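Section 3. Setting Up and Using the Kerside Shared Calendar

3.1 Purpose of this section

This section explains how staff at the Parsa site set up the Kerside shared calendar on a work computer, book a room through it, and release a booking that is no longer needed. It replaces the printed instructions issued with the earlier Dindent booking sheets. Staff who still hold copies of those sheets should discard them.

The calendar covers all meeting rooms on the first and second floors, the training room, and the quiet study room. It does not cover the loading area or visitor parking, which are booked through the front desk.

3.2 Before you begin

You will need the following:

A work account with an active password
A computer connected to the site network, by cable or by the staff wireless connection
Your four-letter section code, as shown on your pay statement
The name of the person who approves bookings for your section

NOTE: A temporary account can view the calendar but cannot make bookings. Temporary staff should ask their supervisor to book on their behalf.

3.3 Adding the calendar to your computer

1. Sign in to your computer with your work account.
2. Open the Kerside program from the main menu. The sign-in window appears.
3. Enter your account name and password, and select Continue.
4. When asked for a site, choose Parsa from the list. Do not choose Parsa Archive, which holds past bookings only.
5. Enter your section code in capital letters.
6. Select Add Calendar. The window closes and the current week is shown.
7. Open the Settings menu and check that the time zone matches the clock on your computer.

The first connection may take several minutes. Leave the program open until the word Ready is shown in the lower left corner of the window.

CAUTION: Do not select Reset during the first connection. Doing so removes your section code, and the request must then be entered again by the Help Desk.

3.4 Choosing how the calendar is displayed

The calendar opens in week view. Day view is better suited to staff who manage several rooms, as each room is given its own column. Month view shows only whether a room has any booking on a given day and should not be used to check for open times.

Rooms are listed by number. The two rooms most often requested are Room 190, which has a wall screen, and Room 276, which has a conference telephone. To keep a room at the top of your list, select the room name and then select Pin. Up to five rooms may be pinned at one time. 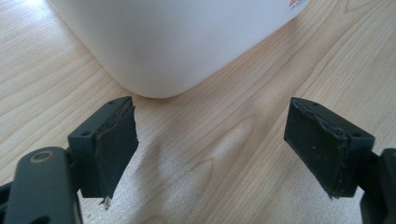 Office Services Department – Grastari Parsa Site

3.5 Booking a room

1. Select the day on which the room is needed.
2. Select the start time in the column for the room. A blank booking form opens.
3. Enter a title for the meeting. The title is visible to all staff, so personal names and confidential matters should be left out.
4. Enter the end time. Include the time needed to arrange the furniture and to return it to its usual layout.
5. Enter the number of people expected.
6. If food or drinks will be served, check the Refreshments box.
7. Select Submit.

The booking is shown in gray until it has been approved, and in green afterward. A gray booking holds the room but does not confirm it. Approval is normally given by the end of the next working day.

NOTE: The quiet study room may be booked for one person only. Requests that list a larger number are returned automatically.

3.6 Repeat bookings

A meeting that takes place at regular times may be entered as a repeat booking. Complete the form as described in 3.5, select Repeat before submitting, and choose weekly, every two weeks, or monthly. An end date is required.

Repeat bookings are limited to a period of 3 months. They may be renewed once the final meeting in the series has been held. Sections that need a standing reservation for a longer period should write to Soledad Ledesma, Office Services, giving the room number and the reason for the request.

CAUTION: Changing the start time of one meeting in a series changes every later meeting as well. To move a single meeting, open it and select This Date Only before entering the new time.

3.7 Changing or releasing a booking

1. Open the booking from the calendar.
2. To change the booking, select Edit, enter the new details, and select Submit. A changed booking returns to gray and must be approved again.
3. To release the room, select Release and then Confirm.

A room that is not needed should be released as soon as this is known – even on the morning of the meeting. Once released, a booking cannot be restored, and the time is open to all sections.

3.8 Messages you may see

Message 190: The room is already booked for all or part of the time requested. Choose another time or another room.

Message 276: Your section code was not recognized. Check that it has been entered in capital letters and without spaces.

Message 409: Another person changed the booking while you had it open. Close the form, wait for the calendar to refresh, and open the booking again. Changes made before the message appeared are not saved.

If any other message appears, write down the number and the time, and contact the Help Desk. Please do not submit the same booking a second time while the matter is being reviewed.

3.9 Leaving the rooms in order

The person named on the booking is responsible for the condition of the room at the end of the meeting. Chairs should be returned to the layout shown on the inside of the door, whiteboards wiped, and screens switched off. Cups and food containers are to be taken to the kitchen on the same floor. Faults with lighting, heating, or equipment should be reported through the Faults tab in Kerside, with the room number in the first line.

3.10 Contacts

Questions about approvals and standing reservations: Soledad Ledesma, Office Services
Questions about accounts and section codes: Fatemeh Ghaffari, Help Desk

Section last revised 16 February 2026. Section 4 covers visitor passes and front desk procedures.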